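4.3 Silent grasp faults

The supplier's log for the Sestwood cell lists 3598 folding attempts and only 11 faults. We doubt the second number. The controller records a fault when a motor stalls or a joint limit is reached, and has no entry for a grip that takes hold of the wrong layer, or of none.
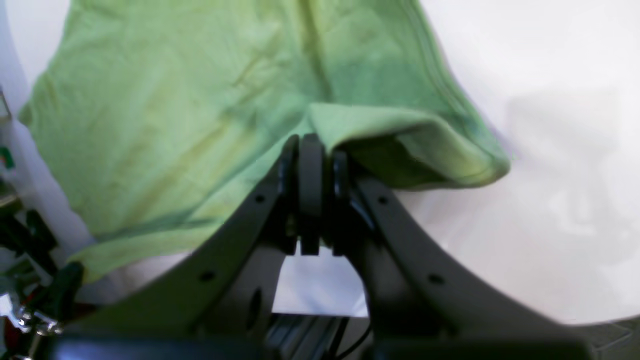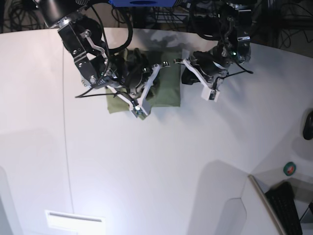 Figure 6. Green cloth being handled on the white table, from a camera at the gripper (first) and from overhead (second).

Garcia and Chacko went back over 60 attempts that the log marked as complete. They agreed on most of them, but argued at length over what should count as a missed layer, and we are not convinced that the rule they settled on would survive a third reader. Even on the kindest reading, the log misses failures that matter. In 2 attempts the arms went through the whole fold with no cloth held, and both were scored as successes.

Viltura has suggested that the August update to the Fisten controller cures this. We have seen no evidence for that claim. The update changes the closing force, and the stall threshold is the same as before. A finger that shuts on nothing still reports a normal close. Until the log can tell the two cases apart, we treat the published success rate as an upper limit.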